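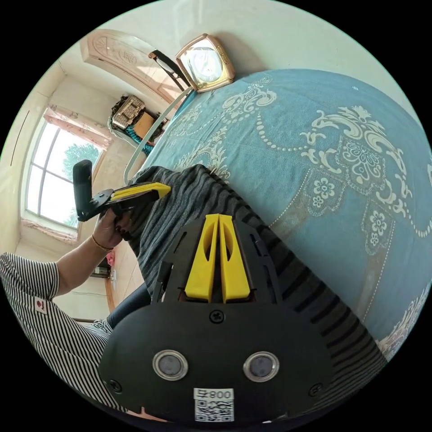 Figure 2. A thin bracelet worn on the left wrist with short sleeves.

Print
E-mail

4. Wrist jewelry and the written dress rule

The questionnaire treated wrist jewelry as a separate item from rings, necklaces and earrings. In the pilot round these had been grouped together as "jewelry," and the answers were hard to use. People who wore a wedding ring every day and nothing else gave the same answer as people who wore several pieces and changed them often. Splitting the item made the form longer, but the answers on bracelets and watches could then be read next to the text of each employer's dress rule.

Dress rules were collected from 11 employers in Anisard, Hunon and Villalobos. They included a pharmacy chain, a bakery, a furniture maker, a county records office and a print shop. The shortest rule was one sentence on the back of a time sheet. The longest was a bound handbook that had been revised several times by different hands, so that the section on uniforms allowed a plain watch and the section on safety did not. Staff at that site were aware of the conflict. Most of them followed whichever section their own supervisor had been trained on.

4.1 What the rules say

Rules on wrist jewelry were of two kinds. The first kind named objects: no bangles, no charm bracelets, no watches with metal bands. The second named a quality, such as "plain," "modest" or "suitable for the work." Rules that named objects were older as a group. Several had clearly been copied from an earlier document, and one still referred to a department that had closed before any of the current staff were hired.

Rules that named a quality left more to the reader. At the records office the word was "discreet." We asked staff there to say what they thought it covered. A thin chain was accepted by nearly everyone, in any metal. Opinions split on leather bands and on woven cotton ones, with older staff more likely to accept leather and younger staff more likely to accept cotton. Beaded bracelets were thought acceptable at the back desks and less so at the public counter, although the rule makes no mention of the counter.

The word "plain" caused fewer problems than we expected. It was read as meaning without stones and without moving parts. A clasp was not counted as a moving part. One respondent at the pharmacy chain wrote in the margin that a bracelet was plain if you could forget you had it on, and two others on the same shift gave a similar answer in different words.

4.2 Sleeves

Sleeve length mattered more than any wording in the rules. Where long sleeves were worn, bracelets were rarely noticed and rarely discussed. Where short sleeves were worn, the wrist and forearm were in view for the whole shift (Figure 2), and the same piece of jewelry was more likely to be the subject of a comment, a compliment or a reminder. This held at every site with a change of clothing between seasons. At the print shop the move to short sleeves comes in May, and the manager's log shows that reminders about jewelry were given mostly in the weeks after it.

The manager did not see these as stricter weeks. Asked about the log, she said the rule was the same all year. We think both accounts are correct. The rule was applied in the same way to whatever could be seen, and more could be seen.

The bakery is a partial exception. Staff there wear short sleeves in all seasons, and bare wrists are required at the tables for food safety. Bracelets came off at the start of the shift and were kept in a row of small tins on a shelf by the coat hooks. Some people left them in the tins from one shift to the next. Several told us they no longer thought of the bracelet as something worn outside work at all, only as something that lived in the tin — a use of jewelry for which the questionnaire had no box.

4.3 Reasons for wearing

The open question "Why do you wear it?" was answered in one or two words on most forms. "Gift" was the most common answer, followed by "habit." Religious and family reasons were given less often than in earlier work on rings. Very few people mentioned fashion. This may be an effect of the setting, as the forms were filled in at work and handed back to a coworker in an open tray.

Length of wear was a better guide than stated reason to whether a person would ask for an exception to the rule. Those who had worn the same piece for more than 10 years were the most likely to have asked, and in nearly all of those cases the request had been granted by word of mouth. Written exceptions were found at only one site, the furniture maker in Villalobos, where they were kept in the same binder as the locker assignments. They had not been reviewed when supervisors changed. In practice a written exception lasted as long as the person's employment.

4.4 Comparison with the Skultumel survey

The Skultumel survey, coded by Bello Igwe, had about 3000 usable forms and used the older grouped item. It cannot be compared with ours line by line. Igwe's notes do record sleeve length for the retail group, however, and the pattern there is close to the one reported in 4.2. Reminders were more frequent among staff in short sleeves, and the difference was larger at sites with a quality word in the rule than at sites with a list of objects.

The office group in Skultumel shows no such pattern. The heating in those buildings was uneven, and staff put on and took off cardigans through the day, so a single entry for sleeve length says little about what was visible at any one time. We have left the office group out of the tables in Section 5. The retail group is kept in, with the watch answers removed wherever the coder could not tell a watch from a bracelet.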